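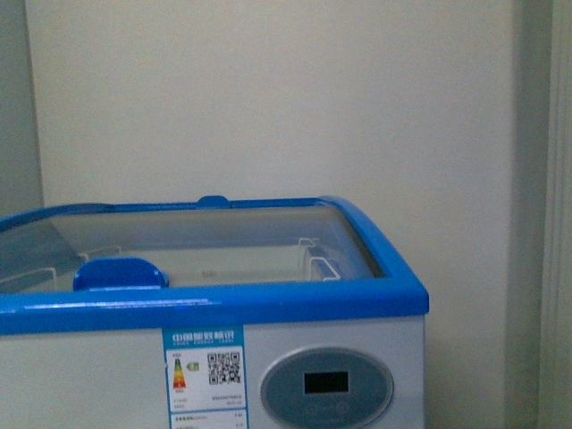

Ysaline Aubert
Personal finance columnist

Tendard wants $60 a year to tell you where the federal budget lands in your household. I paid it in September and have been arguing with the thing ever since.

The pitch is simple enough. Enter your income, debts and kids, and it runs each new government measure against them. Mine came back with a gain of $275. I did the same sums by hand from the budget papers and got $158. The gap was a rebate I don't qualify for, which Tendard had assumed I did without asking.

Support fixed it in two days and was polite about it. Fair enough, but how many people check?

The debt forecasts are worse. You get a smooth line running out 30 years, no range, no note on what interest rate sits behind it. Treasury doesn't pretend to that sort of confidence — and Treasury has economists.

I'll give it the spending tracker, which is clear and quick, and the export to a spreadsheet works. Inskip does both for nothing, with uglier colours.

My subscription runs to next September. I've turned off the renewal.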